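MEDIA AND PUBLIC OFFENSE
Unit 3 handout: Satire, apology and withdrawal

Reading for this unit: course packet, chapters 12 and 13. Bring the packet to section.

1. What the unit covers

Last unit dealt with laws against insult. This one deals with what happens when no law is broken but a publication is pulled anyway. Most disputes over cartoons, cover art and joke columns never reach a court. They are settled by a distributor, an advertiser or an editor, often in a single afternoon.

Keep two terms apart in your written work.

Censorship in the narrow sense: a public authority blocks, seizes or punishes.

Withdrawal: a private party stops printing, selling or hosting. The public authority may have asked for it, or may have had no part in it.

Newspapers use "censored" for both. In your papers, say which one you mean the first time you use the word.

2. The Drenby case

The Drenby Weekly was a small humor paper sold at newsstands and by mail. Its September issue carried a reader-submitted cartoon of a national poet dressed as a parking attendant. The paper had run reader cartoons for years and did not edit them beyond checking the size.

The cartoon drew no notice in the town where it was printed. It drew a great deal in Clonov, where the poet is on the money and where schoolchildren learn the long poems by heart. A scan went around without the page heading, so most people who saw it did not know it came from a reader contest.

The order of events matters here:

The paper's distributor in Clonov returned its copies unopened.
The publisher, Atanasov Press, issued an apology in one language only.
A second apology followed, in the right language, with the editor's signature.
Three internet providers in Clonov blocked the paper's whole site, including its archive and its crossword page.

Only the last step raises a question of censorship in the narrow sense, and even there the record is unclear. The providers said they acted on their own. Critics said a ministry had telephoned them. No written order has been produced.

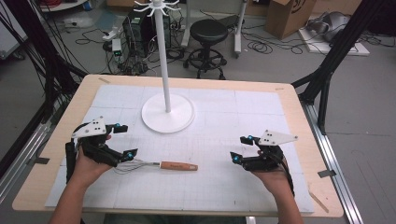 Whisk and utensil stand on a grid-marked mat.

3. Points for discussion

Intent and audience. The artist was drawing for readers who knew the contest. The people offended were not those readers. Does a publisher owe anything to an audience it did not expect to have? The packet gives two answers, and you should be able to state both fairly.

Scope of the block. A reader in Clonov lost access to one cartoon and also to everything else on the site. Compare this with the Fludthorpe radio dispute in chapter 12, where a single program was dropped and the station stayed on the air.

The first apology. Some writers treat it as a simple mistake — the wrong language, sent in a hurry. Others read it as a sign that the publisher was speaking to its advertisers at home. Look at the wording before you choose.

4. Written work

Write 3 pages on one of the points in section 3. Use at least one source from outside the packet. Do not reprint the cartoon in your paper; a plain description in a sentence or two is enough.

Papers are due at the start of lecture. Late papers lose one grade step unless you have written to me beforehand.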